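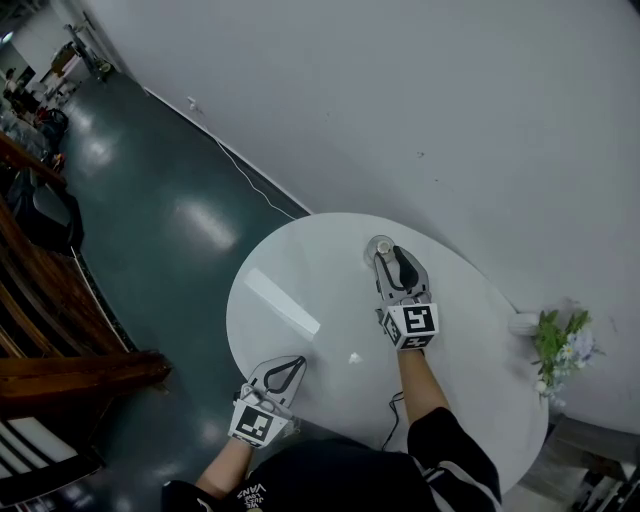 Anjani Teoh asked after the last lecture why we don't simply drive the robot arm with a joystick and record that, when the robot is going to do the task anyway in the end. It is a good question and I gave a short answer in the room. I give the longer one in these notes.

Home | Schedule | Notes | Assignments | Readings

Notes for Lecture 5: Learning from hand-held grippers
April 29, 2019
Luuk Verstraete

1. Where the demonstrations come from

In this part of the course we want a policy, that means a function which takes what the robot sees and gives back what the robot should do next. We learn it from demonstrations. With a joystick (teleoperation), the person looks at the robot, thinks in the robot's axes and moves slowly. The recordings fit the robot exactly, and that is a great advantage. But they are expensive. In the Soriano project one operator needed a whole morning for a set of cup tasks that a person with hand-held grippers finished before the coffee break.

With hand-held grippers the person carries the fingers of the robot in their own hands. The arm is not needed and can stay in the lab. You sit down at a table, reach for a glass, and you feel through your wrist when the finger touches it. This feeling is not recorded, but it makes the motion better.

The price is paid later. The joystick gives us joint angles for free. The hand-held gripper gives us only video, and from the video we must find out where each gripper was.

2. Finding the gripper in the video

Each gripper has a cube with black and white square markers near its base. The left and the right cube have different codes, so the two hands can't be mixed up by the software, also when the arms cross.

For one marker the steps are:

a) find the four corners in the picture;
b) read the code, which says which face of which cube it is;
c) use the known side length and the camera calibration to compute the position and rotation of the marker relative to the camera;
d) go from the marker to the fingertips with a fixed transform, measured once for each gripper.

Why a cube and not one flat marker? When you turn your wrist, a flat marker soon points away from the camera. With a cube, another face has usually come into view by then. When 2 faces are visible, please use the corners of both in one common estimate. Do not compute two poses and take the average. The average of two rotations is not always a rotation, and this mistake is in the homework every year.

A single marker seen almost from the front has a second problem. Two different tilts give nearly the same four corners, and the estimate can jump between them from one video frame to the next. In a plot of the rotation you see it as a fast zigzag. Two faces remove most of it.

3. The camera moves too

The view we use is from the head, looking down at the table. So the camera is not fixed, and a gripper which holds still will seem to move when the head turns. For tasks with two hands we avoid part of the problem by describing the right gripper relative to the left one. For this quantity the motion of the head drops out, if both cubes are visible at the same moment.

For everything else we need the pose of the camera in the room. Dramia, the tracking program you will install for Assignment 2, gets it from fixed points in the background. Shiny surfaces are difficult for it. The reflection of a ceiling lamp on a white table top or on a glossy floor looks like a nice sharp feature, but it slides when the head moves. Eduardo Bautista found that masking the brightest pixels before tracking repaired many of our worst recordings. It is three lines of code and I recommend you try it first.

4. Clear glass

The cup is a hard object on purpose. Depth sensors see through it or see nothing, and a colour camera sees mostly what is behind it. Many students conclude that the policy cannot work. But the person has put the fingers at the right place, and the policy needs to learn only the relation between the view and the finger motion. It doesn't need a model of the glass.

What it does need is variety in the background. If there is always the same vase of artificial flowers beside the cup, the network can learn to go to "left of the flowers". Florante Manalastas tested this by taking the vase away at test time, and his first policy reached for the empty table. Move the other objects between recordings, or take them away in part of them.

5. Result to remember

We recorded 578 demonstrations of the cup task for the comparison. After we removed those where a cube was lost for too long, the network was trained for about 3,000 steps, and the error on the held-out recordings did not go down any more after this. Longer training made the motion on the real arm worse. It became less smooth near the glass. I don't have a full explanation, and I would be glad for ideas.

For next time

Read the Jamow handout on camera calibration, at least until the part on lens distortion. Calibrate your own camera before the lab and bring the file. If your gripper has a cable, let it hang down free and check that it doesn't pass in front of the cube when you reach forward.

Corrections to these notes please by email to Luuk Verstraete.

Contact | Copyright 2019 Luuk Verstraete | Back to top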